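About Sandau

Sandau prepares furnished rooms and small offices for handover between tenants. The work covers clearing surfaces, sorting what has been left behind, returning keys to their hooks and recording the condition of each item. We have carried out this work from unit 801 of the Trindade building for two years.

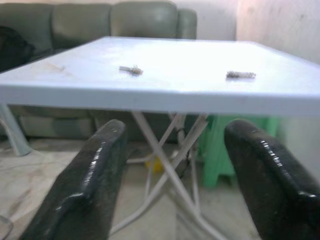
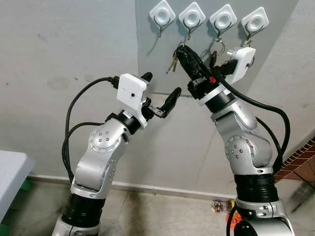

Tables and keys take up a large share of any handover. Small litter on a light tabletop is removed first, before any liquid is applied, and marks are treated afterward with a damp cloth. Folding tables are checked at the leg joints and along the front edge. A table that rocks is logged and set aside.

Keys follow a fixed rule: one hook, one set. Adhesive hooks are mounted in a level row and left to cure overnight before they carry weight. Fobs go on a hook of their own, as a fob on a shared ring tends to be issued with the wrong key. Prakash D'Souza remarked after the Godum handover that he would have preferred numbers above the hooks from the start — two sets of the same make look identical at seven in the morning — and that he would still choose hooks over a drawer. Numbering has been part of our standard layout since that job.

Our current scope:

Surface clearing and stain treatment
Folding furniture: inspection, minor repair, storage
Key and fob boards: layout, mounting, issue log
Handover report, delivered by 5 p.m. on the day of the visit

The Wolent contract, which began in December, brought the number of rooms on our register to around 200. Each room has its own sheet, and sheets are kept until the next tenant has signed. Requests for a copy should quote the room number and go to extension 2205.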